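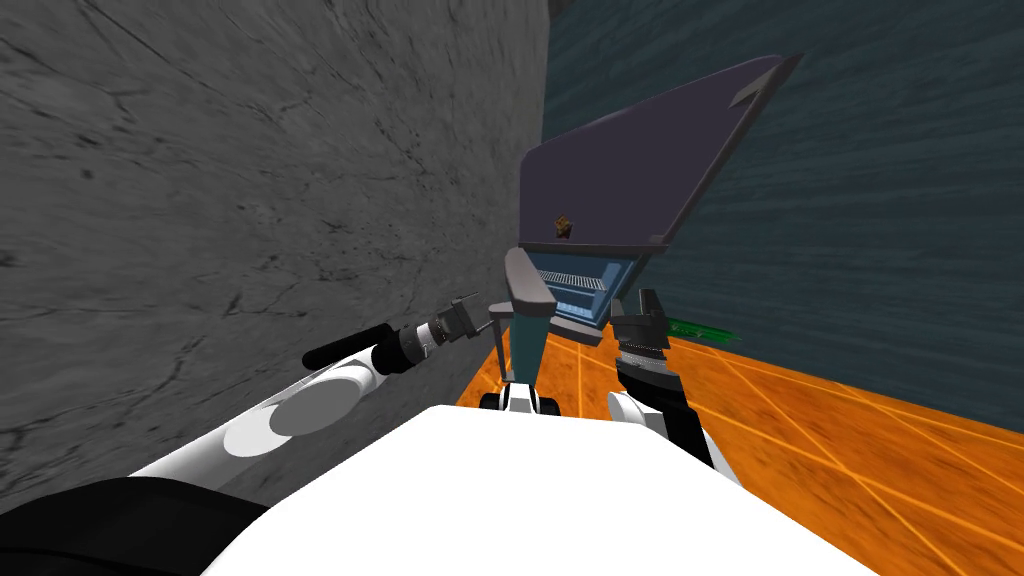
How to run a simulated robot demo at an open day

Home | Guides | Demos | Downloads | Contact

This guide covers the oven demo we show visitors at the Gerkimia open day in October. The robot is a two-armed model in simulation, and the whole show runs on one desktop machine with a big screen. The same steps work for other appliance tasks with small changes.

What you need

- A desktop computer that can render the room smoothly. Try it on the real display, not on your office monitor.
- The Pretdale scene pack, which has the rooms, the oven, and the small food items.
- A controller or keyboard for the operator.
- A second screen if you want to show joint readings. Ours is optional and we leave it off for school groups.
- A table between the visitors and the cables.

Step 1. Load the room

Start Pretdale and pick a room from the list. There are 159 in the current pack, and they differ in wall and floor finish, lighting, and where the appliance stands. For the open day we use a room with an orange tiled floor, a gray wall on one side and a dark teal wall on the other. The strong colors read well from the back of the group, and the white arms stand out against them.

Save the room under a new name before you change anything. The reset key goes back to the last saved version, and you will press it a lot.

Step 2. Set the view

The robot's own view looks down over its body toward both arms and the oven. It is tilted, so the walls lean. Visitors take a moment to get used to it. Start with the outside view, let people see the whole robot, then switch to the robot's view once the task begins. Switch only one time per run. Going back and forth makes people lose track of which arm is which.

Step 3. Check the oven and the arms

Before each group comes in:

1. Open the oven door all the way and close it again by hand control. If it sticks, reload the room.
2. Open and close both grippers.
3. Look at the racks inside the oven. If a rack has shifted, press reset.
4. Place the food item. We use a small brown one about the size of a cookie.
5. Return both arms to the start pose.

This takes two or three minutes. Do not skip the rack check. A rack that is slightly out of place will catch the gripper and the arm will shake, and people will ask if it is broken.

Step 4. Run the task

Tell the group what the robot is going to try. One sentence is enough: "It will open the oven and put this item on the rack." Then press start and stop talking until the door moves.

The first part is the door. After that, bring the grippers to either side of the oven opening and pause. This is a good place to point out the two arms and explain that each one is planned separately, with a check that keeps them from hitting each other.

If the food item ends up on the door, leave it there for a moment and let the group look. Then either continue under hand control or reset. Both are fine. A run that goes wrong usually brings more questions than a clean one.

Step 5. Let visitors drive

Give one visitor the controller with the speed limit set to low. Let them move one arm only. The left arm is easier in this room because it has more space on its way to the oven. Five minutes per person is plenty.

Younger visitors often drive the gripper straight into the wall. Nothing is harmed in simulation. Press reset and hand the controller to the next person.

Step 6. Show the numbers

Our log for the oven task holds 3,518 runs, and 1,155 of them used the settings we show to the public. Put both on a card next to the screen. Visitors ask how many tries it takes, and it is easier to point than to explain. Keep the success rates for people who want to stay and talk, as they depend heavily on the room and the item.

Common problems

Picture stutters: turn shadows down to low. Floor reflections can be turned off too.

Gripper will not close: the controller has dropped its link. Unplug it, wait, plug it in again.

Food item falls through the rack: you are using an old scene pack. Get the new one from the Downloads page.

Robot starts in the wrong place: the room was saved in the middle of a run. Load the original and save it again.

After the last group

Copy the day's log to the shared drive, close Pretdale, and shut down the display before the computer. Write down any room that gave trouble.

Related guides

- Setting up the Dornano drawer demo
- Gauthier gripper: first test
- Making a printed handout for lab visitors
- Saving and sharing a Pretdale room

Contact us | Copyright Gerkimia | Back to top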